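Hutik Family Play Timer – The Countertop Model

If you've ever called "five more minutes!" up the stairs and then called it again twenty minutes later, you already know why we started making these. The Hutik is a small, friendly timer that sits next to the console or computer and keeps track of gaming time for the whole household, so that the grown-ups don't have to do it by shouting. It doesn't lock anything and it doesn't switch anything off. It simply shows how much playing time is left, in big soft numbers that can be read from the couch, and it chimes gently when the end is getting close.

The chime was the part we fussed over the longest. The first warning comes 10 minutes before time is up, which in our experience gives most players a fair chance to finish a round, find a save point or say goodnight to their friends online. A second, shorter chime marks the end. There are four sounds to pick from (Fitau, the low wooden one, is what we use at home) and a volume wheel on the back that goes all the way down to silent, with a slow amber light instead.

Each child gets a color, and each color has its own weekly allowance. You set it up once, on Sunday evening if you're like us, and the timer carries on from there. Minutes left over can be saved for the weekend or passed to a brother or sister, and we've heard some wonderful stories about the bargaining that goes on – chores, desserts, the front seat of the car. A long press on the top button adds a little extra for those evenings when the game is just too good to stop. 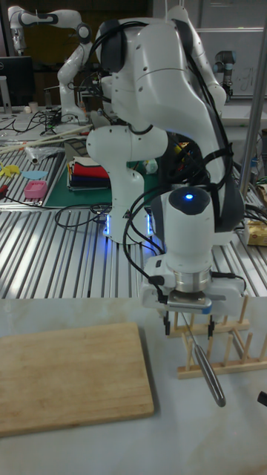 Does the timer need to be connected to the internet?

Everything is stored on the timer itself, so you can use it without Wi-Fi, an account or an app. If you'd like to look back over past weeks, plug it into a computer with the cable from the box and the history opens as an ordinary spreadsheet.

The case comes in two finishes, Drestanen (a warm gray) and Urrego (a deep brick red), and both have a rubber foot so the timer stays put on a slippery shelf. It runs for 63 days on one charge. Charging takes an evening, and you can keep using it while it's plugged in. We include a cable, a wall hook with two screws, a sheet of color stickers and a printed guide that we've tried very hard to keep short.

Please note that the older round model used a different cable, and the two don't swap. If you have a round one and the cable has gone missing, write to us and we'll send you another for the cost of postage.

Item number: 2302
Weight: 219 grams
Finishes: Drestanen, Urrego
Player colors: six
Warranty: two years, parts and repair

Orders packed before noon go out the same day. The red finish is low at the moment and more will be in by October – you're welcome to order now and we'll hold one for you.

Last updated: October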